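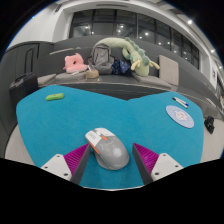
Minutes of the lounge meeting, January, held in the lounge itself on the second floor at Farnadgate. Lucrezia Russo chaired, Zainab Onyeka took the minutes, and apologies came from the Okex side of the floor, who had a client in. We started at 4:10 with a quorum, if the rule is still the one we passed last spring and then lost. Item 1 was things left out in the lounge. The gray and white mouse with the orange strip by the thumb was entered first, followed by the two markers. No owner came forward for any of it. Lucrezia asked whether the person who left the mouse might be managing without one, and a short silence was held.

Item 2. Minutes of the last meeting. Approved with one correction: "the sofa was tabled" should read "the sofa discussion was tabled." Zainab apologized to the sofa.

Item 3. Budget. We have 1,000 dollars for the year, of which 38 went on cushion covers and 44 on a second set after the first set was ordered in the size of a bolster. The wrong covers can't go back. Anyone with a bolster should see Zainab.
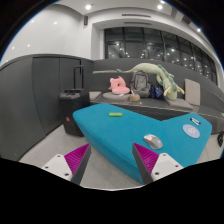
Livance Lounge Group -- Farnadgate, second floor

Item 4. The dragon. Carried over from the last two meetings. The proposal was that the green plush dragon be moved off the back of the sofa, as it takes up the length of seating that could hold several people from Accounts. Against this, it was said that the people from Accounts have never asked. Lucrezia pointed out that it gets put back on the sofa every time someone moves it, and that a rule we can't enforce is only a way of making ourselves sad in writing. Vote taken. The dragon stays, draped, on condition that visitors are offered a seat before it is. The pink plush toy with the round ears was not discussed, but several members wished it noted that they would have spoken in its favor.

Item 5. Sofa cleaning. We have a quote from Chaturvedi for the whole curve of the dark gray sofa, seats and backrest, at 60 dollars a visit. Zainab thought this low and had called to check that they knew it was the long one. They did. Agreed to book one visit for February and look at the result before promising them anything. All plush goods to be lifted off the night before. Lucrezia will find them somewhere to spend the night.

Item 6. The teal centerpiece. Half the room calls it a table and puts laptops on it, and the other half calls it a bench and sits down next to the laptops. A ruling was requested. After twenty minutes we got as far as agreeing that it is teal. Sitting is allowed, work is allowed, both at once is between the parties. No food on it until after the February cleaning, and no soup on it ever (see minutes for October).

Item 7. Mouse pad. The round light blue one with the pale pattern has been claimed by two people with equal confidence. Both were asked to describe the pattern. Neither did well. It stays in the lounge as common property, together with the markers if they still write. Zainab to test them on something that isn't the wall.

Item 8. Any other business. Okex have asked by email if they can book the lounge for a whole morning. Agreed in principle -- they are to be sent Item 4 in full so they know where they stand.

Actions
Lucrezia: book Chaturvedi, house the dragon for one night, reply to Okex.
Zainab: test markers, put a note about the mouse by the elevator, find the quorum rule.
Everyone: take your things with you when you leave.

Meeting closed at 5:25. Next meeting in February, same room, after the cleaning.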